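Hiltum hand-held gripper kit: worth the money?
Reading time: 2 min | Print | E-mail this page

umby_bob wrote:
Hello all, I've been dithering over the Hiltum kit since July and would love to hear from anyone who has one. It's 600 with the spare pads, a fair bit for me!

Valentini wrote:
Do it! I've had mine for more than 200 sessions (mostly drawers and cupboard doors) and the arms are lovely and solid. Support were very kind when I muddled my order, too.

pukum_fan wrote:
I'd have to disagree, I'm afraid. The arms are fine, but foam pads at that price? Mine went ragged at the edges, and a new set is 100. The Pukum has rubber ones.

Valentini wrote:
Rubber skids on shiny plastic though, at least it did for me. I'd take a bit of fluff any day. Clear drawers are my usual test:

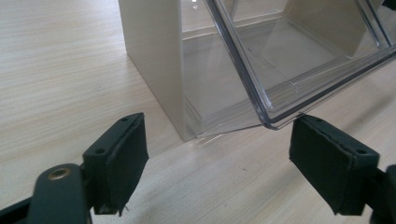
Fingers open, coming up to the clear drawer. Left pad fraying at the corner.

pukum_fan wrote:
Well, there's your tuft! Same corner as mine went.

umby_bob wrote:
Thank you both, very helpful. Does the glue come off cleanly when you swap pads?

Shares: 12 | Comments: 6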